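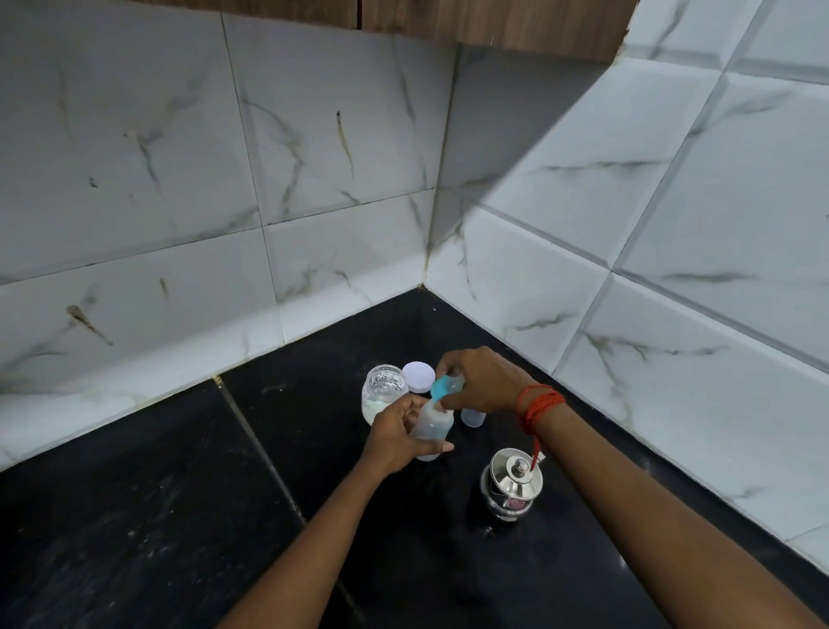 자동 분유 제조기 Flalisell 손질하기: 깔때기 세척, 석회 제거, 추출량 맞추기

주방 살림 메모 / 2019-12-19

이 사이트는 쿠키를 사용합니다. 계속 이용하시면 쿠키 사용에 동의하는 것으로 간주합니다. [동의] [설정 변경]

Flalisell은 물통, 분유통, 깔때기, 추출구로 된 단순한 기계다. 버튼을 누르면 물을 데우고 분유통 바닥의 회전판이 한 칸 돌면서 가루를 깔때기로 떨어뜨린다. 고장이라고 생각했던 증상은 대부분 깔때기 아니면 회전판에서 나왔다. 우리 집 기계는 누적 추출 횟수가 2,855회를 넘겼고 그동안 부품은 물통 고무링 하나만 바꿨다.

기계를 뜯어 놓은 동안에는 손으로 타야 하니 시작하기 전에 조리대 한쪽에 수유 준비를 따로 해 둔다. 젖병과 꼭지, 뚜껑 있는 유리병에 덜어 놓은 분유, 계량스푼, 끓여 둔 물이면 된다. 배고픈 아기를 안고 깔때기를 말리는 일은 한 번 해 보면 다시 하고 싶지 않다.

깔때기

하루에 한 번은 빼서 씻는다. 설명서에는 네 번 추출하면 세척 알림이 뜬다고 되어 있는데, 여름에는 알림과 상관없이 더 자주 본다. 김이 올라와 깔때기 목에 가루가 들러붙고, 그게 굳으면 다음번 분유가 묽게 나온다.

빼낸 깔때기는 미지근한 물에 먼저 헹군다. 처음부터 뜨거운 물을 부으면 가루가 풀처럼 엉긴다. 그다음 세제를 묻힌 가는 솔로 목 안쪽을 돌려 닦고, 흐르는 물에 헹군 뒤 거꾸로 세워 완전히 말린다. 물기가 조금이라도 남은 채 끼우면 떨어지는 가루가 그 자리에서 굳는다. 깔때기를 하나 더 사서 번갈아 쓰는 게 제일 편하다. 우리는 Fomesell에서 나온 호환품을 쓰는데 끼우는 홈이 약간 뻑뻑한 것 말고는 문제가 없었다.
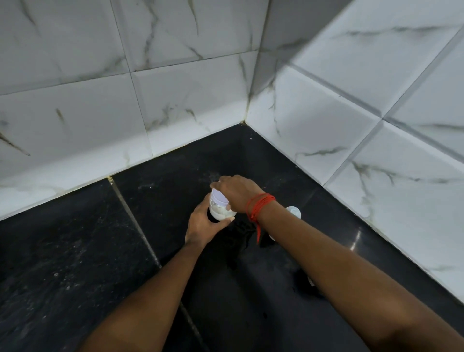 분유를 담는 통은 분유 한 캔을 다 쓸 때마다 비운다. 남은 가루 위에 새 가루를 붓지 않는다. 통을 들어내면 바닥에 회전판이 보이고, 가운데 나사를 손으로 풀면 빠진다. 회전판 홈 모서리에 낀 가루는 마른 붓으로 털고 나서 씻는다. 조립할 때는 회전판의 화살표와 통의 화살표를 맞춘다. 어긋나게 끼워도 돌아가기는 하지만 한 칸씩 덜 떨어진다.

뚜껑 안쪽 고무 패킹도 빼서 닦을 것. 여기에 낀 가루가 습기를 먹으면 누렇게 변하고 냄새가 난다.

물통과 석회 제거

물통 물은 매일 간다. 석회 제거는 한 달에 한 번 정도면 되는데, 지난 6월에 장마 핑계로 건너뛰었더니 물 끓는 소리가 눈에 띄게 커졌다.

1. 분유통과 깔때기를 모두 뺀다. 추출구 아래에 큰 그릇을 놓는다.
2. 물통에 물 600ml를 넣고 구연산을 제조사가 적어 둔 양만큼 녹인다. 식초는 냄새가 관에 남아서 쓰지 않는다.
3. 세척 모드로 반쯤 내보낸 뒤 전원을 끄고 약 20분 둔다.
4. 나머지를 마저 내보낸다.
5. 물통을 헹구고 맹물만 채워 끝까지 내보낸다. 이것을 두 번 더 되풀이한다.

나온 물은 모두 버린다. 구연산 대신 Amundsen 석회 제거제를 쓰는 집도 있는데, 젖병에 닿는 기계에 써도 되는 제품인지 포장을 먼저 확인해야 한다. 같은 상표라도 커피머신 전용이 따로 있다.

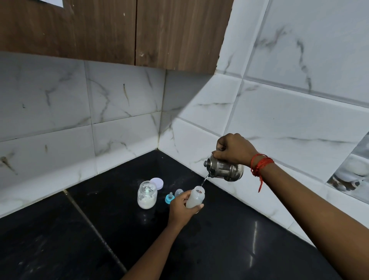

읽는 시간: 2분

관을 헹구고 부품을 말리는 사이에 수유 시간이 걸리면 손으로 탄다. 끓인 물은 보온이 되는 병에 담아 두었다가 분유 캔에 적힌 온도대로 쓴다. 젖병을 바닥에 세워 아래쪽을 잡고 물을 가늘게 따른 다음, 눈금을 눈높이에서 읽고 분유를 넣는다. 계량스푼은 그 분유 캔에 들어 있던 것만 쓴다. 스푼 크기가 회사마다 다르다. 가루는 눌러 담지 말고 위를 평평하게 깎는다. 뚜껑을 잠그고 손바닥 사이에서 굴리듯 돌리면 거품이 덜 난다. 먹이기 전에는 손목 안쪽에 몇 방울 떨어뜨려 온도를 본다.

조리대에 흘린 가루는 마른 행주로 먼저 모아 닦고, 젖은 행주는 그다음이다. 순서가 바뀌면 줄눈에 하얗게 낀다.

추출량 맞추기

세척이 끝나고 다시 조립했으면 바로 쓰지 말고 농도를 확인한다. 분유를 바꿨을 때도 마찬가지다.

먼저 분유통을 비운 상태에서 물만 내보내 젖병 눈금과 비교한다. 눈금은 젖병마다 조금씩 달라서 주방저울로 재는 편이 정확하다. 물이 모자라면 물통이 끝까지 눌려 끼워졌는지 본다. 고무링이 말려 들어간 경우가 많다.

물이 맞으면 분유통을 채우고, 물 없이 가루만 떨어뜨리는 점검 모드를 쓴다. 마른 종이컵을 받쳐 무게를 재고 분유 캔에 적힌 양과 비교한다. 첫 번째는 홈이 덜 차서 적게 나오므로 버리고 다음 것부터 잰다. 계속 차이가 나면 농도 설정 번호가 지금 먹이는 분유와 맞는지 설명서 표에서 다시 찾는다. 표에 없는 분유는 비슷해 보이는 번호로 대충 맞추지 말고 고객센터에 물어본다. 번호를 맞췄는데도 무게가 다르면 그 기계로는 먹이지 말고 점검을 맡긴다.

자주 나오는 증상

- 가루가 나오다 말다 한다: 회전판 홈 또는 통 안에서 가루가 한쪽으로 쏠린 것. 통을 가볍게 두드려 고른다.
- 깔때기 알림이 꺼지지 않는다: 끼우는 자리 안쪽 센서에 가루가 묻었다. 마른 면봉으로 닦는다.
- 물이 추출구 옆으로 샌다: 추출구 덮개가 비뚤게 끼워졌다.
- 전원을 켜면 삐 소리만 난다: 물통이 비었거나 덜 끼워졌다.
- 덩어리가 섞여 나온다: 깔때기가 덜 말랐다. 그 젖병은 버리고 깔때기를 다시 말린다.

물통 고무링은 Plorstead 부품 목록에서 소모품으로 찾으면 된다. 본체 모델명은 바닥 스티커에 있고, 주문할 때 뒷자리 알파벳까지 적어야 맞는 크기가 온다. 새 링은 끼우기 전에 한 번 끓는 물에 담갔다가 식혀서 쓴다.

새 글을 이메일로 받아 보시려면 뉴스레터를 신청하세요. 언제든지 수신을 거부할 수 있습니다.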